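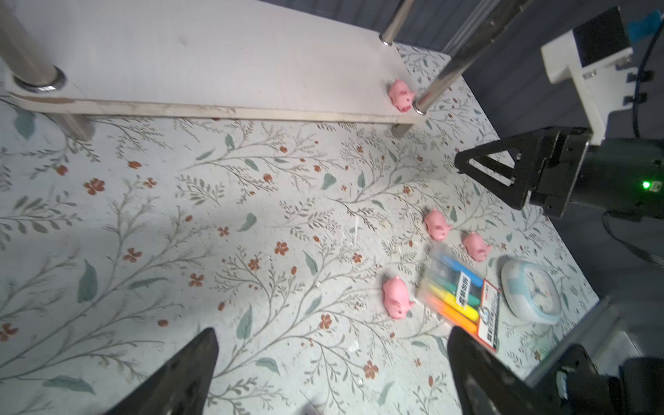
Clearing off the little white shelf

I have had the same small shelf on my work table since we moved to Herwood. It's a white wooden board on metal posts, and the front edge has worn down to bare wood in a strip. I keep meaning to paint it. I have a can of white in the basement and never bring it up.

In January I decided to at least sort out what lives on it and under it. Mostly that means the pigs. They are pink, they are toys, and they came from Na-rae So when she cleaned out her desk at Engelbrecht. One is up on the board, lying on its side by the post. Three more are down on the tablecloth with the highlighters and the small clock with the light blue rim.

The highlighters are still in their plastic pack, with Chinese writing on the label. I bought them for marking up my class notes and then went back to pencil. They will go in the drawer with the envelopes.

I want the clock up on the board where I can read it from my chair. The pigs can have the left side. I tried keeping them in a jar once and didn't like it.

The tablecloth stays. It's the pale gray-green one with the branches and the rust-red flowers, and I paid 5 dollars for it at a church sale in Gromow. It hides pen marks pretty well, and it goes through the wash fine on cold.

Still to do: sand the front edge, one coat of paint, maybe two. Gitau Lema said he'd lend me his sanding block if I remind him. I also need a place for the stapler, which has been on the windowsill all winter.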